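Home > Community help > Robots & automation > Visits and open days

Open day at a robot lab – what do I put on the table for visitors to try?

Anneliese Stüber

I have been handed the open day at Prarneo, chiefly by being out of the room when it was discussed. We're expecting a mixed crowd of parents, sixth-formers and one councillor, and the plan is a table where people can take a hand-held gripper and have a go at picking things up themselves. After that they watch a short talk about how the robot learns from it, and then there's tea.

The two pictures are from our table, where I've been trying to decide what's worth handing over.
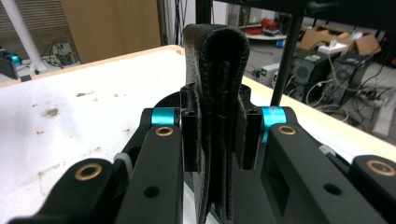
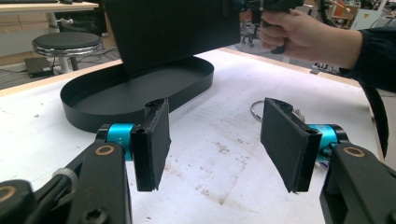
A black strap between the fingers in the first; the oval tray and a key ring on the table in the second.

My worry is pacing. Last December we did a smaller version and each visitor wanted far longer than the slot allowed. One gentleman treated it as a matter of family honour. This time there are 40 people booked, in groups of 6, and the talk can't move because the speaker has a train.

So: which objects are good for a complete beginner, which should I leave in the drawer, and does anyone have a way of getting people to give the gripper back?

Posted May 22, 2018 · 561 views

Eyvindur Ingvarsson

I've run this sort of table at Tidness three times and still get invited, so take that as a qualification.

Start everyone on something tall that stands up by itself. A folded strap like yours is fine as a second go: bend it double, stand the loop up, and people can see the fingers close on both sides of it. Don't make it the first item, as it flops over if they come in crooked, and then they apologise to it.

Leave flat things until last. Keys on a bare tabletop are miserable with padded fingers. Visitors scrape at them for a whole slot and then tell you the machine is broken. If you must have keys, put them on a bit of folded cloth so there's something to get under. The same goes for a shallow tray: let them put things into it and forget about lifting it.

For the handing back, give each person a fixed number of tries, never a number of minutes. Three picks, then pass it on. People will argue with a clock but they will queue politely behind a number. Ours also got much better once the next person in line was the one setting out the objects, because they wanted their turn and hurried things along without any help from me.

Two more things. Check the pads before you open the doors and have a spare pair cut, plus tape. And put a line on the floor for those waiting, well away from any cables, or someone's uncle will find the power switch with his foot.

The councillor will want a photograph holding the gripper. Do it first, before the children have warmed up, or the comparison is unkind.

Lammers

We did a demo day once with 2,000 visitors over a weekend and no booking at all. Would not recommend. Get lanyards.

Kekevov_fan

Can't you just do the talk first? Then the train isn't a problem. Also what sort of biscuits.

Anneliese Stüber

Thank you, Eyvindur. Three picks each it is, and the keys are going back in the drawer. I tried the cloth trick this afternoon and managed it on my fourth attempt, so under the new rules I would have been sent to the back of the queue.

To the other reply – the talk can't go first, the speaker's train also arrives late. Shortbread.

We use cookies to remember your settings and to count visits to this page. By carrying on you agree to this. Manage cookies | Accept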